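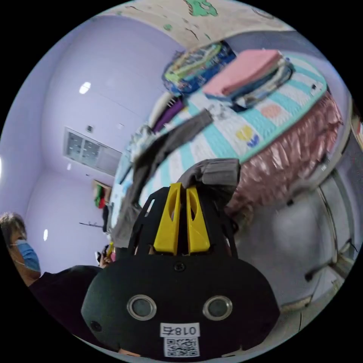
How do you keep a capsule wardrobe going when you hate doing laundry?

Posted by Florin Stoica in Clothes & Closets

Hi all, long-time reader, first post. In November I got fed up with my closet and cut it way down. I'm at 30 pieces now, not counting underwear, socks and my one good coat. Nearly everything is gray, navy or white so it all goes together, and getting dressed in the morning takes me no time at all. I love that part!

What I don't love is that I'm always out of pants. I used to do one giant load whenever I felt like it, and with the old closet I could coast for weeks. Now if I skip my Monday wash I'm wearing swim trunks to the grocery store by the weekend. I live on the third floor and the machines are in the basement, so going down there every other night isn't going to happen.

My split right now is 20 tops and only 4 bottoms, and the rest is sweaters, a blazer and some gym stuff. Did I get the numbers wrong, or do people with small wardrobes just wash constantly? Also, my gray cotton things are all turning slightly different grays and it bugs me more than it should. Two shirts I bought on the same day look like they came from different stores. Any help welcome.

Halina Krawczyk

Hi Florin! I've been doing this for years and yes, your numbers are off, but it's an easy fix. Four bottoms is tight for anybody who doesn't work from home in pajamas. The usual advice you read is lots of tops and few bottoms, and that advice is written for people who wear jeans five times between washes. If you're in cotton pants or shorts that bag out at the knee by lunch, you need more. I'd drop six of the tops (you know which ones, the ones that are always still clean on wash day) and get three more bottoms. Same size closet, give or take, and you get your week back.
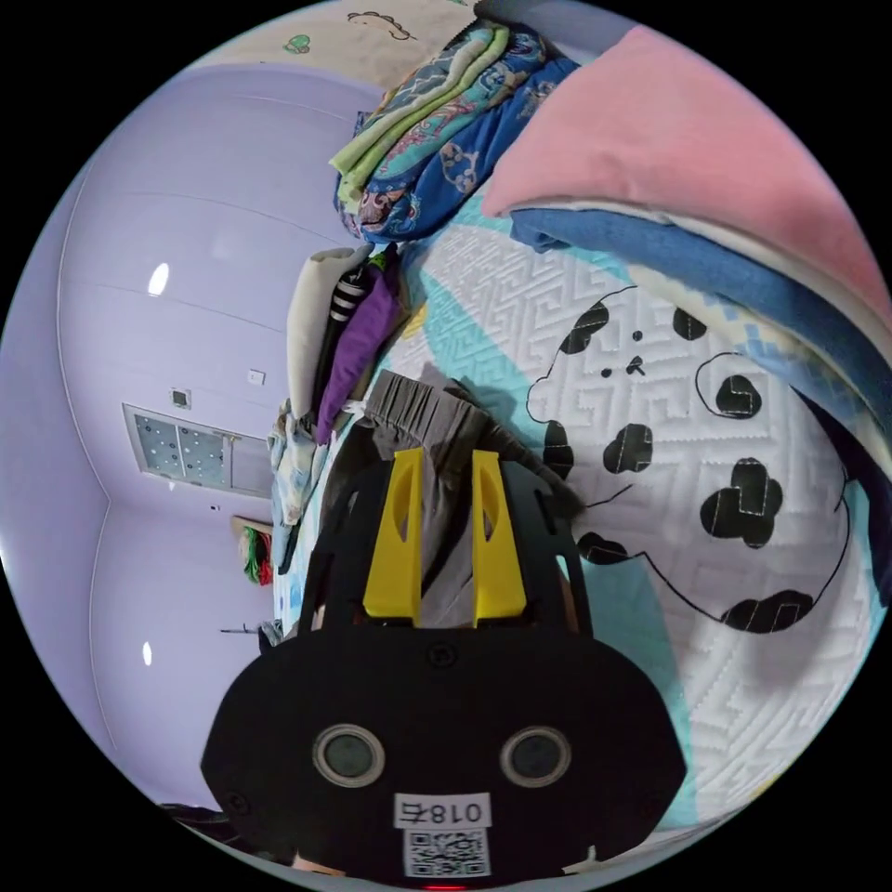 As for how I'd choose the extra three, get at least one pair you can wear two or three times before it looks sad. Heavier fabric, darker color, some structure. Mine are wool blend and I hang them by the window overnight and they're fine again in the morning. The other two can be whatever's comfortable. I wouldn't buy them all at once either – get one, live with it for a couple of weeks, see if you reach for it. I once bought three pairs of the same linen pants because I was so thrilled with the first pair, and by the end of summer I couldn't stand the sight of them. One pair is still in a bag for my sister.

On the grays, wash them together, always, even the ones that look clean enough to skip. They'll fade at the same pace that way. Cold water, inside out, and keep them out of the dryer if you've got somewhere to hang things. I put up a folding rack from Drullska in my hallway and it holds a full load if I'm clever about the socks. The two shirts that already don't match, I'd just stop wearing near each other. One goes with navy, one goes with white, done.

Oh, and write down what you wear for 28 days before you buy anything! A note on your phone is plenty. I was sure I wore my black skirt every week, and when I checked it was once. I got rid of it that night and haven't missed it.

surdu_side

just buy more pants lol. I have 8 pairs and I'm a guy who owns basically nothing else

serious tip though, air your stuff. Half of what goes in my hamper doesn't need a wash, it needs a night on a hook. I put hooks on the back of the bedroom door and it cut my laundry nearly in half. Gym stuff doesn't count, obviously, wash that

Florin Stoica

Thank you both! Halina, you got me, I went and looked and there are exactly six tops I never touch, including one with the Kultness tag still on it. Those are going in the donation bag tonight. Starting the phone note tomorrow and I'll hold off on shopping till it's finished. Hooks are a great idea too – does anyone know if the stick-on kind will hold a pair of jeans on a painted door, or do I need to get the drill out?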